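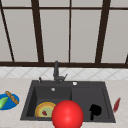

Last updated: May, 7:40 a.m.

Kitchen staff at Verbeke, the contract caterer that runs the canteen at the Gunulmont office park, will hand over part of their dishwashing to a robot arm this summer. The arm will take plates out of the sink and load them into racks. It is being trained in a simulated kitchen first, and the staff have been asked to help decide what it practices.

The software comes from Dritow, a small company in Cultudmont. Its engineers build virtual sinks and counters, put dishes and food on them, and have the arm's control program work through the same job again and again before anything is tried on site.

"A plate by itself is easy," said Fenna Hendriks, who leads the project at Dritow. "A plate with food still on it, next to a brush, is closer to what the kitchen deals with after lunch."

Verbeke has 19 people on the canteen staff. Two of them now work the sink full time during the lunch service. Under the plan, those two posts become one, and the second person moves to food prep. The company says no jobs will be cut and hourly pay will stay the same.

Willy Van Rooij has washed dishes at the site for eight years. He said his shoulders would be glad of the change but he wants to know who deals with the machine when it stops.

"If I have to stand there and watch it, that's still my shift," he said. "They should write that down as work."

Godelieve Dewulf, who represents the kitchen workers, has asked for the same thing in writing, along with paid training for everyone who will be near the arm. She said the talks have been polite but slow - the schedule for the evening cleaning shift is still open.

Site manager Bart Dijkstra said staff will get seven hours of training, all of it during paid time. Scraping plates, washing knives and cleaning the sink itself will stay with people.

The trial will cover the lunch service only. Dishes from evening events will be washed by hand as before. Verbeke and the staff will meet again before the arm is installed.

Contact the newsroom | Copyright Gunulmont local news, all rights reserved | Back to top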